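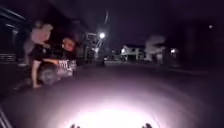 How to Read a Supply Deal Announcement Before You Buy the Stock

Home | Markets | Guides | Autos

By Amber Dijkstra

Shares in small vehicle makers often move on news of a partnership. Use these steps to check what has been agreed.

1. Open the regulatory filing as well as the press release. Search both for the word "binding." A memorandum of understanding usually leaves either side free to leave.

2. Find the closing conditions and the end date. If the date has passed, look for an amendment.

3. Work out who pays. When Nalholm agreed to build vans for Worik, the headline value was $200 million, but only $16 million was cash. The remainder was stock — priced before the announcement.

4. Check the lockup. Note how many months the partner must hold its shares, and mark the expiry on a calendar. Nalholm's ran out in December.

5. Compare the share count before and after the deal. Divide new shares by the new total to get your dilution.

6. Read the last two quarterly reports for cash on hand and cash used. Divide the first by the average of the second. A result under 4 means less than a year of funding at the current rate.

Shares: 16 | Comments: 2

Related
Tenar delays its convertible note
What a lockup expiry does to trading volume
Londoño cuts its delivery forecast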